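The man from Zedby said the generator would start within two seconds of the mains going off. Iona Matheson asked him who had timed it.

"It's in the brochure," he said.

"So is a photograph of a family playing cards. Are they coming too?"

He laughed and she didn't. He wanted the concrete base poured by June and a deposit before that. She had run the Pestbridge cold store through 20 winters, and in that time she had bought two generators, both from men who laughed.
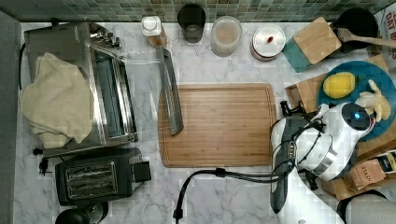 "Ninety kilowatts," said Gillespie Dunbar, reading over her shoulder. "That'd do us, surely?"

"Ninety on standby. What does it give after six hours with every compressor running?"

The man from Zedby looked at his tablet. He said he would have to come back to her on that.

"The last one had 528 hours on the clock when it packed in," Iona said. "Your firm serviced it. Wilma Guthrie has the sheets, every one of them ticked, and the fuel filter was solid."

"That was before my time."

"It always is."

She walked him out to the yard, where the old set sat under its tarpaulin, and asked him to start it. He said it wasn't his make. She said no, but it was a diesel, and he was the expert. He put down his tablet, rolled up one sleeve and went looking for the battery.

Gillespie came out with his tea to watch.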